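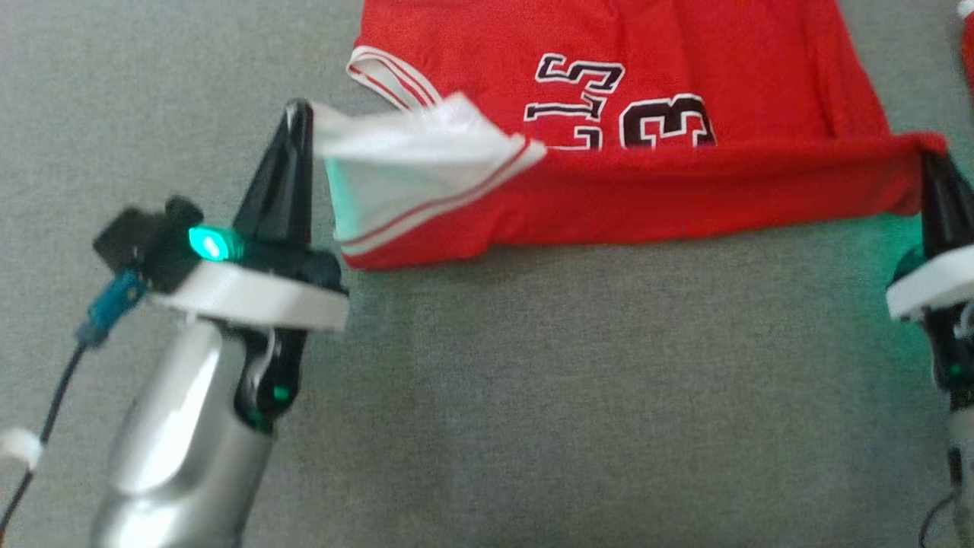
Fig. 5. Red jersey laid across the gray cloth, hem pulled straight.

5.2 Folding a jersey with printed numbers

Read this section before you fold the first jersey of the set. It is valid for all knit jerseys in the Juvalum storage box, sizes youth and adult.

Before you start
The jersey must be fully dry and at room temperature. Check also the numbers. If an edge of the print is lifting, put the jersey to the side and see section 7, Repairs.

1. Spread the gray cloth on the table and smooth it with the flat hand.

2. Lay the jersey on the cloth. Open the sleeve holes so that the trim is not rolled inside.

3. Take the hem at both ends and pull until it makes one straight line. Pull only sideways. The knit gives a little – stop when you feel resistance.

4. Look at the white trim with the red stripes. If it has folded over itself, as at the left end of the hem in Fig. 5, open it and press it flat with two fingers.

5. Lower the hem to the cloth and let go slowly. Wait a moment, then smooth from the middle to the sides.

6. Smooth the number area last. No fold should go through the numbers at this stage.

7. Place a sheet of Illeo tissue over the print. The sheet should pass the numbers by 2 cm on every side.

8. Fold the left side to the middle, then the right side. Turn the jersey 90 degrees and fold the hem up to the neck, one time only.

9. Put the jersey in the box with the neck to the front. One box takes 12 jerseys.

CAUTION: Do not iron over the numbers, also not through a cloth. The print becomes soft and sticks to the tissue.

CAUTION: Do not hold the jersey by the trim alone. The seam can open.

Note: The Mersha divider is sold separately. Without it, the jerseys in the bottom row should be changed with the top row every January.

Note: If the hem rolls up again after step 5, turn the jersey inside out, repeat step 3 and leave it flat overnight. Small rolling is normal for this knit and does not disturb the folding.

Text of this section: Nuria Worku, Ernasmont. Last change Mon 9 April.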